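Catalogs Should Stop Pricing Everything

I have collected the local post issues of Drurkby for long enough to own four editions of the Plollov catalog, and I use the oldest one most. It lists fewer varieties than the current edition, but it leaves the price column blank where there is no market to report. The new one puts a figure on every line.

Take the 156 value overprint on gray paper. Géza Tóth wrote it up in our journal and could trace two copies, neither of which has been sold in public. The catalog gives it 300 mint and 100 used. I would like to know where those figures came from. A used copy has never been recorded at all.

Dealers then quote the catalog, auction houses quote the dealers, and the next edition quotes the auction houses. A collector who paid full catalog for a dull stamp has no way of finding out that the number began as a guess.

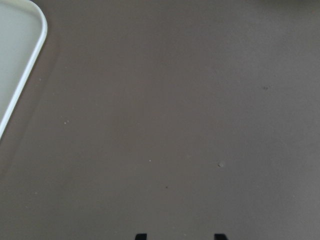
What a dash is good for

Older editors used a dash when they did not know. Ernő Somogyi argued at our August meeting that buyers skip items with no price, and that dealers won't advertise in a book full of dashes. He may be right about the dealers. I don't think he is right about buyers. The Bodnár handbook prices almost nothing, and around 100 members of our society still work from it.

I am not asking for prices to be dropped from common stamps. The Brerkau definitives change hands every month and anyone can check the results. For the rest, print a dash, or print the last known sale with its year next to it. Put the expertizing notes in the space that is left over. The current edition cut those to one line per issue, and I miss them more than I would miss the prices.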